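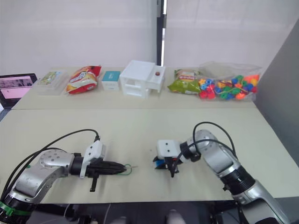

Unit Cost and the Household Pantry

The price on a package is total cost. The figure needed for comparing two packages is unit cost: price divided by quantity, in the same unit for both. Convert first, then divide. A 27-ounce jar at $5 costs 18.5 cents an ounce. A 14-ounce jar at $3 costs 21.4 cents an ounce.

Unit cost should be worked out on the amount used, not the amount bought. If a quarter of the large jar is thrown away, 20.25 ounces have been used for $5, and the real figure rises to 24.7 cents. The small jar, finished, is then cheaper.

Setting a reorder point

Running out of a staple has a cost, usually a second trip or a higher price at the corner store. Holding too much has a cost as well - shelf space, spoilage, and money that could have gone elsewhere. A reorder point balances the two.

1. Write the opening date on the package with a grease pencil.
2. When it is empty, divide the quantity by the number of days it lasted. The result is daily use.
3. Multiply daily use by the days between shopping trips.
4. Add a reserve of five days' use.

For rice used at 3 ounces a day and a shopping trip every 15 days, the reorder point is 45 plus 15, or 60 ounces. Buy when the bin falls to that level. 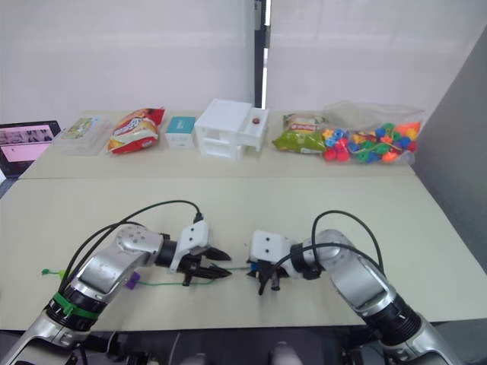 The reserve should be larger for goods with an unreliable supply and can be dropped entirely for goods with a close substitute. Long and short pasta, for most dishes, can share one reserve.

Responding to a sale

A lower price justifies buying ahead only up to the quantity that will be used before the date on the package. Jacqueline Picard keeps a card taped inside the pantry door with daily use for each staple, and multiplies by the days remaining before she puts anything extra in the cart. Frozen goods follow the same rule, with freezer volume as a second limit.

Store brands such as Basik should be entered on the card at their own rate of use. A thinner dish soap may be poured more freely, and cost per wash is then the figure to compare.

Recalculate in September, or whenever the number of people eating at home changes.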